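로봇조작실습 4주차 강의 노트
양팔 로봇 키트 살펴보기: Turkley 양팔 세트

지난 시간까지는 팔 하나로 집고 놓는 동작을 다뤘습니다. 이번 주부터는 드디어 두 팔입니다! 개인적으로 한 학기 중에 제일 기다리는 주차이고, 작년 수강생들도 이때부터 실습실에 남아 있는 시간이 눈에 띄게 길어졌습니다. 오늘은 Flarnumine에서 내놓은 Turkley 양팔 세트를 같이 뜯어보면서, 키트를 고를 때 무엇을 확인해야 하는지 이야기합니다. 제품 홍보 시간은 아니니 마음에 안 드는 부분도 그대로 적었습니다.

1. 준비해 올 것

- 3주차에 작성한 좌표 변환 코드(조별로 하나면 됩니다)
- 노트북. 키트 소프트웨어는 미리 설치해 오세요. 실습실 무선망으로 받으면 한참 걸립니다.
- 읽기 자료: Lieselotte Strobel의 「두 손의 분업」 2장. 앞부분 수식은 건너뛰어도 괜찮고, 뒤쪽 사례는 꼭 읽어 오기 바랍니다.

2. 세트 구성

기본 세트에는 팔 두 대, 팔마다 그리퍼 하나, 고정용 레일과 브래킷, 제어용 소프트웨어가 들어 있습니다. 작업대는 포함되지 않습니다. 처음에는 저도 이 점이 아쉬웠는데, 써 보니 오히려 좋았습니다. 학교마다 공간 사정이 다르고, 두께만 맞으면 가지고 있는 탁자에 바로 올릴 수 있으니까요.

조립 안내서는 Horacio Escobar가 쓴 것인데 정말 잘 쓴 문서입니다. 순서가 분명하고, 나사를 언제 완전히 조여야 하는지까지 적혀 있습니다(많은 안내서가 이걸 빼먹습니다). 다만 한국어판은 아직 없고, 배선 부분의 그림이 작아서 확대해서 봐야 합니다. 조별로 출력할 때는 배선 쪽만 크게 뽑아 가세요.

3. 왜 양팔인가

한 팔로 할 수 있는 일을 두 팔로 나누면 그냥 두 배 빨라질까요? 해 보면 그렇게 되지 않습니다. 한쪽이 움직이는 동안 다른 쪽이 기다려야 하는 구간이 생기고, 가운데 공간을 서로 차지하려는 순간이 옵니다. 이 기다림을 어떻게 설계하느냐가 오늘의 핵심입니다.

세 가지 용어를 정리해 둡시다.

공유 영역: 두 팔이 모두 닿을 수 있는 구역. 충돌도 여기서 나고 재미있는 과제도 여기서 나옵니다.
대기 자세: 상대 팔이 공유 영역에서 작업할 때 취하는 자세. 너무 멀리 물러나면 다시 들어오는 데 시간을 다 씁니다.
넘겨주기: 한 그리퍼에서 다른 그리퍼로 물체를 건네는 동작. 5주차 과제입니다.

4. 써 본 소감

좋은 점부터 적겠습니다. 무엇보다 두 팔의 동작이 한 화면의 시간축에 나란히 표시됩니다. 어느 팔이 언제 기다리는지 바로 보이니까 설명하기가 너무 편합니다! 이전에 쓰던 Ornside 장비는 팔마다 창을 따로 띄워야 해서, 학생들이 화면을 번갈아 보다가 흐름을 놓치곤 했습니다.

비상정지 후 복귀도 깔끔합니다. 정지하기 직전 자세에서 이어 갈지, 처음 자세로 돌아갈지 물어봅니다. 초보자가 많은 수업에서는 이런 작은 배려가 크게 느껴집니다.

우리 실습실에서 지난 학기 동안 기록한 집기 시도는 모두 876회입니다. 그중 물체를 놓쳐서 다시 시도한 것이 23회였는데, 대부분 둥글고 매끈한 물체였습니다. 수업용으로는 충분히 만족스러운 결과라고 생각합니다. 물론 물체 종류를 골고루 섞지 못한 기록이라서, 이 숫자를 다른 장비와 곧바로 비교하면 안 됩니다.

아쉬운 점도 있습니다. 케이블이 많습니다. 팔이 움직이는 범위 안으로 케이블 고리가 들어오기 쉬우니 시작 전에 반드시 손으로 한 번 정리해야 합니다. 로그 파일은 약 2000줄을 넘기면 화면에서 여는 속도가 확 떨어집니다. 긴 실험은 나눠서 저장하세요. 그리고 소프트웨어의 기본 속도가 수업용으로는 조금 빠릅니다. 첫 시간에는 절반으로 낮추고 시작합니다.

5. 이번 주 실습: 그릇에서 꺼내 옮기기

탁자 위에 그릇을 두 개 놓고, 큰 쪽에 담긴 물체를 작은 쪽으로 옮깁니다. 단순해 보여도 그릇 벽이 있다는 것만으로 난이도가 꽤 올라갑니다. 그리퍼가 위에서 내려올 때 테두리를 건드리지 않아야 하고, 물체가 벽에 붙어 있으면 손가락 한쪽이 들어갈 틈부터 찾아야 합니다. 먼저 한 팔이 그릇 쪽에서 작업하고, 다른 팔은 빈 그리퍼로 대기 자세를 유지하는 것부터 연습합니다. 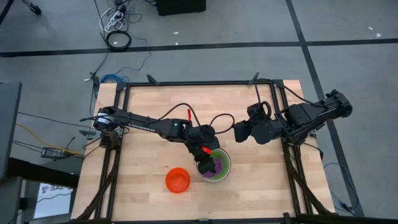 대기하는 팔을 어디에 둘지는 조마다 답이 달라도 됩니다. 가까이 두면 곧바로 이어서 움직일 수 있지만 작업하는 팔의 손목이 돌아갈 공간이 줄어듭니다. 두세 군데 바꿔 가며 시간축 화면을 저장해 두면 보고서 쓸 때 큰 도움이 됩니다. 저는 이 비교가 이번 주에서 가장 재미있는 부분이라고 생각해요. 손가락 한 마디만큼 옮겼는데 전체 동작이 훨씬 부드러워지는 경우가 정말로 있습니다.

진행 순서는 다음과 같습니다.

- 전원을 넣기 전에 케이블과 브래킷 점검
- 속도를 절반으로 설정
- 작업하는 팔만 움직여 집기 자세 저장
- 대기 자세를 정하고 두 팔을 함께 실행
- 조별로 9회 반복하고 결과 기록

실패한 시도도 지우지 말고 남겨 주세요. 어디서 걸렸는지 한 줄씩만 메모하면 됩니다. "테두리에 닿음", "집었다가 미끄러짐" 정도면 충분합니다.

6. 토론 거리

Echeverría 연구 노트에서는 대기하는 팔을 완전히 멈추지 말고 상대의 움직임에 맞춰 조금씩 따라가게 하라고 제안합니다. 우리 키트에서도 설정은 가능합니다. 그런데 수업 환경에서 그게 정말 이득일까요? 예측하기 쉬운 동작과 빠른 동작 중 어느 쪽을 택할지, 실습 결과를 근거로 조별 의견을 정해 오세요.

또 하나, 여러분이 학과 장비 구매 담당이라면 이 세트를 사겠습니까? 사지 않겠다는 답도 환영합니다. 이유만 구체적으로 적어 주세요.

7. 제출

조별 보고서 두 쪽 이내, 시간축 화면 저장본 첨부. 다음 수업 시작 전까지 강의 게시판에 올립니다. 실습실은 오후 6시까지 열려 있고, 장비를 쓰는 동안에는 조원 한 명이 항상 비상정지 버튼 옆에 있어야 합니다.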